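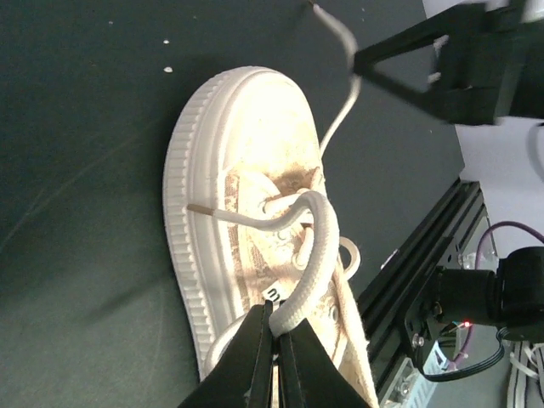
Stuvow
Fourth reply down and I still think you should take the laces out before you do anything else. Canvas marks under them and you won't see it until they're off.

Buckley
Agree with the laces, don't agree with the washing machine that everybody keeps suggesting. I put a printed canvas pair in at a low setting and the print went patchy over the toes. By hand, every time.

Umut Ertürk
Thanks both. Mine are the low white ones with the ribbed sole and a tan and brown flowery or paisley sort of print on the canvas. The print is already faded so I don't want to lose any more of it. Laces are white too, with one tan end and one grey. Is it worth buying new ones or can I get these clean?

Stuvow
Wash them. Bowl of warm water, a spoon of washing powder, leave them overnight, rinse. If they're still grey in the morning then buy new.

Clasley
I'd just buy new. Flat white laces cost next to nothing and old ones never come up the same. Measure the old pair first though. I guessed once and ended up with bows I was treading on.

Buckley
New ones never match old canvas. You get bright white laces on a cream shoe and it looks odd. My opinion, anyway.

Clasley
Looks fine on mine.

Wunitano
For the soles use an old toothbrush and a bit of washing-up liquid. Go along the grooves, up and down each one, then wipe with a cloth. Dirt sits in those ribs and a sponge goes straight over the top. Keep the suds off the canvas if you can. I did mine in 16 minutes for the pair.

Umut Ertürk
Good, I've got a toothbrush. What about putting the laces back? Mine always end up with one end longer than the other by the time I get to the top.

Stuvow
Start at the bottom pair of holes, pull the two ends level, then do one cross at a time and check them again halfway. Don't pull tight until you've finished.

Wunitano
Other way for me. I tighten each row as I go or the tongue slides over to one side.

Stuvow
Then you have to loosen the lot to get your foot in.

Wunitano
Takes seconds.

Buckley
Whichever you do, stuff them with paper while they dry and keep them off the radiator. The glue round the sole doesn't like heat. Change the paper once it's damp.

Umut Ertürk
Laces are in the bowl now. I'll do the soles tonight and leave the canvas for tomorrow. Does it matter if I use white vinegar on the insides? They smell a bit.

Clasley
Bicarb is better. Tip some in, leave it till morning, shake it out over the bin.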